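Section 4: Entering a new accession in Redeo

Use this section when an object or group of objects has been formally accepted and the deed of gift is signed. Loans are covered in Section 6. Objects left for identification stay in the temporary register until a decision is made.

Before you begin, have the following at hand:

- the signed deed of gift or bill of sale
- the object entry form
- the storage location code
- your Redeo login with Registrar or Cataloger rights

**Note:** Records moved over from the old Trudov database carry a T before the number. Do not reuse a T number, even when the record behind it is blank. There are 178 blank records of this type and they are kept on purpose.

## 4.1 Create the accession record

1. Open **Collections > Accessions** and select **New**.
2. Enter the source exactly as it appears on the deed. If the source is already in the system, pick the name from the list.
3. Enter the date of receipt. This is the day the object came into the building, and it may be earlier than the date on the deed.
4. Select the method: gift, bequest, purchase, field collection, or transfer.
5. Select **Assign number**. Redeo gives the next free accession number in the current year.
6. Write the number on the deed in pencil and scan the deed to the record.

**Caution:** An assigned number cannot be deleted. If you assign one in error, set the status to Void and enter a reason in the Notes field.

## 4.2 Add object records

1. From the accession record, open the **Objects** tab and select **Add**.
2. For a single object, leave **Quantity** at 1. For a lot, enter the number of pieces. The field accepts values up to 2,090. Divide larger lots by material or by find spot.
3. Choose an object name from the term list. Do not type over the list. New terms are requested through Kanini Kashindye in the registrar's office.
4. Enter material, measurements, and condition. Measurements are in centimeters, in the order height, width, depth.
5. Save. The object number is made up of the accession number, a period, and a serial number.

Parts of one object share an object number and take a lowercase letter. A basket and its cover are entered as *a* and *b*.
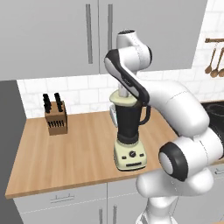 Part letters follow the way an object comes apart, beginning with the piece that carries the weight. Record separate parts even if they are stored together, and give the color of each one in its own description line. A household blender like the one on the wooden countertop would be entered with the cream motor base as *a*, the black jar as *b*, and the pale cream lid as *c*. Fixed parts, such as a handle riveted to a pot, do not get a letter. Describe them under the part they belong to.

## 4.3 Assign a location

1. Open the object record and select **Location > Move**.
2. Scan the shelf label or type the code. Codes in the Annan storage room start with AN. Codes for the Justwood cabinets start with JW.
3. Enter your initials and select **Confirm**.
4. Print the tag and tie it to the object. For objects that cannot take a tie, place the tag in the tray.

**Note:** Cabinet JW-741 is reserved for objects in quarantine. Redeo will accept a move into it only if the condition field is set to Hold.

## 4.4 Errors

| Message | Action |
|---|---|
| Number in use | Refresh the record and select **Assign number** again. |
| Term not found | Check the spelling, then send a term request. |
| Location full | Choose another shelf or ask the registrar to raise the limit. |
| Record locked | Another user has it open. Wait, or release the lock under **Tools > Locks** (Registrar rights only). |

Section last revised 25 August 2020.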